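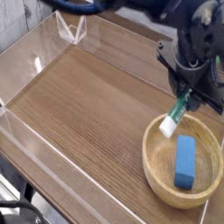 中間報告 洗面・水まわり小物の整理と置き場の見直し

提出日 2021年11月24日
助成元 Javadier 生活支援枠 ご担当者様
報告 Nillside 共同住宅 運営室

取り急ぎ、途中経過です。体裁が整っていませんがご容赦ください。数字の締めは次回にまとめます。

1. 概要

4月に採択いただいた「共用洗面の小物整理」の続き。対象はRidgeway棟とDroso棟の2か所。Ridgewayはほぼ終わり、Drosoは半分くらい。遅れの理由は後述。

やっていることは単純で、洗面まわりに散らばる小物(歯みがき粉、スポンジ、コップ、石けん類)を一度全部出す、分ける、受け皿にまとめる、置き場を決める。以上。

2. 進みぐあい

・棚卸し 両棟とも完了。出てきた小物は全部で111点。予想より多い
・うち処分 27点。期限切れ、中身が固まったもの、持ち主不明で半年以上動いていないもの
・受け皿の導入 Ridgewayは全室済み。Drosoは未着手の部屋あり
・置き場のラベル 文言は決定、印刷がまだ
・利用者アンケート 配布済み、回収中

3. 受け皿について

前回のご質問「なぜ木のボウルか」への回答。

プラのかごも試した。底の網目に歯みがき粉の汚れが残り、掃除が面倒との声。陶器は重いし割れる。で、木の丸いボウル。浅めなので中がすぐ見える、これが一番大きい。深い入れものだと下のものが忘れられる。今回の棚卸しで固まった歯みがき粉が出てきたのも、ほとんど深いかごの底からだった。

一つのボウルに入れるのは、歯みがき粉のチューブと青いスポンジが基本。チューブは緑のもの、キャップは白。スポンジは四角いブロック型。色が違うので遠目でも区別がつくし、足りないときにすぐ気づく。コップは別の棚。

弱点もある。木なので水気に弱い。ぬれたスポンジをそのまま戻すと底に染みが出る。Ridgewayで3枚、輪じみあり。対策として

・スポンジは絞ってから戻す(掲示済み)
・週1回、ボウルを空けて拭いて乾かす
・表面の塗り直しは年1回を想定、費用は次年度で相談させてください

チューブの立て置きも検討したが見送り。スタンドを置くと台が狭くなる。ボウルに寝かせておけば充分。キャップの閉め忘れだけは注意が必要で、当番表に確認欄を追加しまた。

4. 配置

台の上は物を減らす方針。ボウルは手前の右寄りに置く。奥に置くと届かない方がいる、との指摘が4月の聞き取りであったため。左利きの方の部屋は左右逆でよいことにした。ここは各部屋の判断。

台の材質は部屋によってまちまち。木目の台だとボウルの色が近くて目立ちにくい、という意見も出た。下に色つきの敷物を敷く案あり。Drosoの2室で試す予定、結果は最終報告で。

5. 費用

助成額100千円のうち、執行済みは64千円。残り36千円。
内訳は、ボウル購入が大半、ほかにスポンジの予備と歯みがき粉、ラベル用紙。領収書の写しは別便で送付済み。ラベルの印刷代は未計上。

残額の使いみちは次のとおり考えています。

・Drosoの残り分のボウル
・敷物の試し買い
・スポンジの交換用(消耗が思ったより早い)

費目の移動が少し出そう。消耗品が増えて備品が減る方向。事前の届けが要る金額かどうか、お手数ですがご教示ください。

6. 遅れている点

Drosoの給水管の工事が延びて、洗面が使えない期間があった。その間は作業も止めた。工事は終わったので再開しているが、当初の予定からひと月ほど後ろにずれている。最終報告の締切には間に合う見込み。間に合わないと分かった時点ですぐ連絡します。

もう一点、処分の同意取り。持ち主がはっきりしないものは掲示を出して2週間待つ決まりにしたので、そこで時間を食った。ただ苦情はゼロ。この手順は次もそのまま使いたい。

7. 利用者の声(回収分から抜粋)

「どこに何があるか聞かなくてよくなった」
「スポンジが青だと汚れが見えにくい。白も試してほしい」
「ボウルは気に入っている。もう少し大きくてもいい」
「歯みがき粉の予備の場所がまだ分からない」

最後の件は対応中。予備は廊下の棚の上段に集約、ラベルが刷り上がりしだい貼ります。白のスポンジは次回の発注時に少量混ぜてみるつもり。

8. 次回までの予定

・Drosoの残り部屋に受け皿を入れる
・ラベル印刷、貼り付け
・敷物の試用
・アンケート集計
・輪じみの出たボウル3枚の手入れ、だめなら交換

見学のご希望をいただいていた件、Ridgewayならいつでも可。Drosoは受け皿が全部入ってからのほうがよいかと思います。日程の候補を二つ三ついただければ調整しす。

別添 棚卸し一覧、当番表(改訂版)、アンケート用紙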